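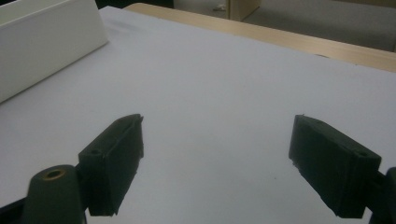
The right finger had been shedding crumbs for most of a week before she decided to change it.

She wrote the job up first, because that was the rule at Pledesgate, even for a part that cost less than a sandwich. Kirkix cell, gripper, right finger, worn at the lower inner corner. Then she put the arm in hold, turned the key, took the key out and put it in her shirt pocket, where it knocked against her pen.

The cell packed seed sachets for Estrella. On a good day it ran through to the evening without anyone going near it. The bad days had started in December, when the sachets changed to a thinner paper, and the grip had to be brought down twice. She had not been consulted about the paper.

She ran her thumbnail along the corner of the green plastic and felt the burrs. The left finger was the same colour and the same print, and she looked it over as well. It would have lasted until spring. She had printed both of them, though, and she knew what would happen if she fitted a new one opposite an old one. The sachets would walk to one side and she would be back by Friday with the shims.

"You're changing the pair," said the night man, who was early.

"I'm changing the pair."

He leaned on the guard rail and ate an apple. He had run the old machine for years, the one with the suction cups, and he still talked about it the way other people talked about a dog.

The new fingers were in the drawer in a bag marked 679. That was the print number. She had written it herself, in marker, and under it the word GOOD, to tell them apart from 678, which had warped on the bed. She cleaned up the edges with a blade and blew the dust off them. She laid the screws out in a jar lid in the order they came out.

The first screw was tight and then let go all at once, and she barked a knuckle on the mount. She sucked it and kept on. The second finger came away easily.

With the new pair on, she closed the gripper by hand and held a strip of paper in it. The paper pulled out on the left before it pulled out on the right. She loosened one side, moved it by hardly anything, and tried again. On the fourth go the strip tore before it slipped.

"That'll do," said the night man.

"One more."

She did one more. Then she gave him the apple core he had left on the rail, put the key back, and ran the arm at a crawl through its home position. It went out over the table, opened, closed on nothing, and came back. She typed 80 into the grip force, where it had been before the paper changed, looked at it, and took it down by 2.

He had the first tray ready. They stood and watched the sachets go across.

In the logbook she wrote both fingers replaced, print 679, force 78, and signed it. The space for remarks was small. She wrote: ask Ternorbridge who picked the paper.

The old fingers went into her coat pocket, and she found them there again on the bus.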